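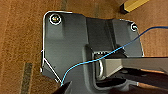

Brown flecked surface with darker strips set into it. Crumbs vanish on a pattern like this.

Most cleaning advice gets passed along by people who have never tried it side by side with plain dish soap. I have, for more years than I care to add up, and what follows is what survived. Some of it contradicts things I printed on this page earlier. I left the old versions up so you can see how wrong I was about cornstarch.

Vinegar and baking soda

Put them together and you get fizz. The fizz is fun for kids. When it stops you have slightly salty water, and slightly salty water doesn't clean a drain or anything else. Use the baking soda dry, as a scrub, on a sink. Use the vinegar by itself on kettle scale and leave it 60 minutes before you look. Keep it off marble and limestone, whatever your aunt says.

Miracle sprays

A reader, Visitación Villalobos, wrote in March to ask if Plindance is worth the money. I bought a bottle. On greasy cabinet doors it did what a squirt of dish soap in hot water did, and it smelled like a dentist's office until the next morning. She also asked about Hisberg paste. That one I'd keep, for burned-on milk only, and you need a pea of it, not the "generous coating" on the label. Generous coatings sell tubes.

Plastic bowls

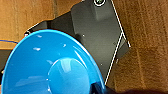
Blue plastic bowl, glossy rim and a raised round in the bottom.

Plastic holds on to grease in a way glass and steel don't. I've been told to freeze it, sun it, rub it with lemon and wipe it with newspaper. The sun does help with tomato stain, I'll give them that. For the greasy film, wipe it out first with a dry paper towel, then wash in water as hot as your hands can take, with more soap than seems polite. Rinse and feel it with a fingertip. If it still drags or slides, go again. Two rounds has always done it for me.

Any bowl with a bump or ring molded into the bottom needs a brush, as a sponge rides right over the groove. An old toothbrush is fine. The special groove brush from Platier is an old toothbrush with a nicer handle.

And don't use a scouring pad on shiny plastic. The scratches are where the next batch of grease goes to live.

White tabletops

Everybody wants a white table and then everybody writes to me. The usual tip is the melamine sponge, and it does take off marker and scuffs. It is also very fine sandpaper. Use it on the same spot every night and you'll have a dull patch that shows whenever the light comes in low, and no polish I know of brings that back.
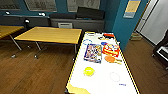
Start with a damp cloth and soap. Then rubbing alcohol on a cotton ball for ink, after a test somewhere out of sight. The melamine sponge comes last, with hardly any pressure. Edge trim is its own problem - dirt packs into the seam where it meets the top, and soaking the seam can loosen the glue. I run a wooden toothpick along it, dry, and wipe up what comes out.

Storage bins

I don't believe in them much. A bin is where things go so you can stop deciding about them. I bought 4 of the Cantero stackers on the promise that they'd "tame any family table," and within a month they held batteries, dead pens and one glove. What worked better was a tray by the door that gets emptied before supper. If it's full, supper waits. We've eaten late a few times.

Lemon in the disposal

Smells nice for ten minutes. Ice cubes "sharpening the blades" is nonsense, by the way - most disposals don't have blades. Run plenty of cold water and keep potato peels out of it.

Next time: cast iron, and the people who shout about it.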